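La cadena Tolentino vende desde mayo su "cena de mesa": cangrejos rojos, un pan redondo y una bolsa que, según la empresa, sirve para llevar la comida y después para recoger las sobras. Cuesta 1,490 pesos y promete dejar la mesa despejada en 20 minutos. Habrá que verlo. 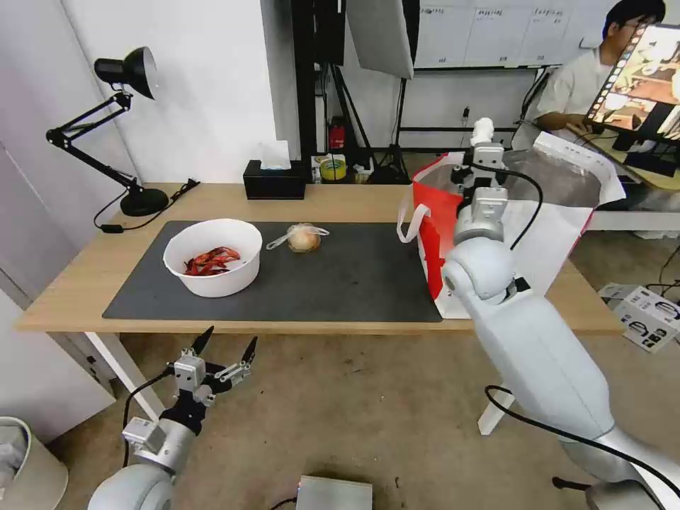
*El cuenco de cangrejos, el pan en su bolsa de plástico y la bolsa roja y blanca.*

Dagmar Trnka, portavoz de la cadena, habla de "una sola bolsa para todo". No aclara qué pasa con la salsa ni cuánto peso aguantan las asas de cuerda - tampoco lo hace el folleto, que dedica 17 líneas al diseño y ninguna a las cáscaras.
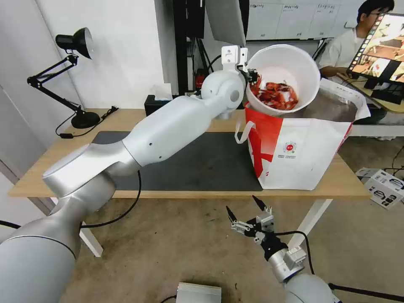

*El cuenco, inclinado sobre la boca de la bolsa.*

La firma Drosik, que distribuye el producto, calcula unos 18 locales adheridos antes del verano, pero no ha facilitado la lista. El pan, además, viene envuelto aparte en plástico, y el ahorro de envases queda en duda.
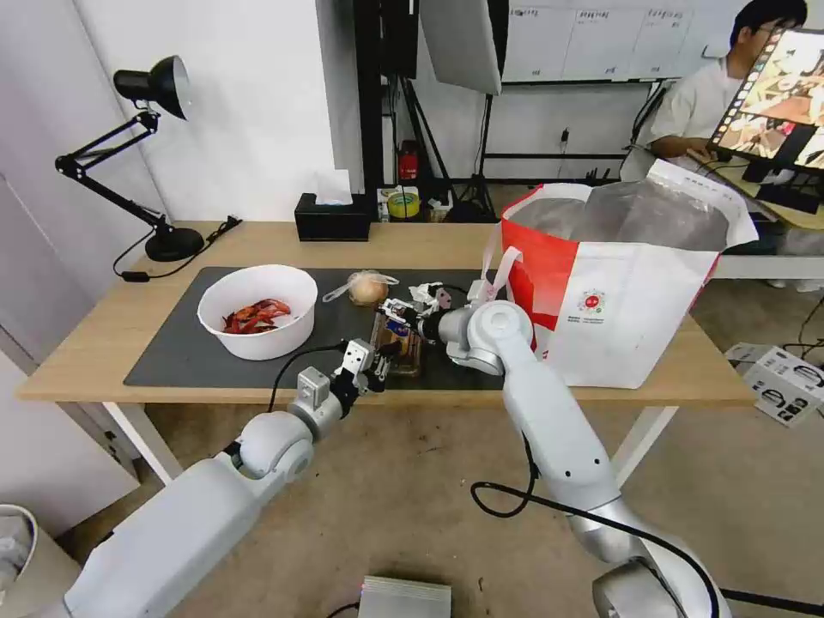
## Qué falta por saber

Tolentino no ha dicho si la bolsa usada se puede reciclar. Trnka remite a una nota posterior, sin fecha.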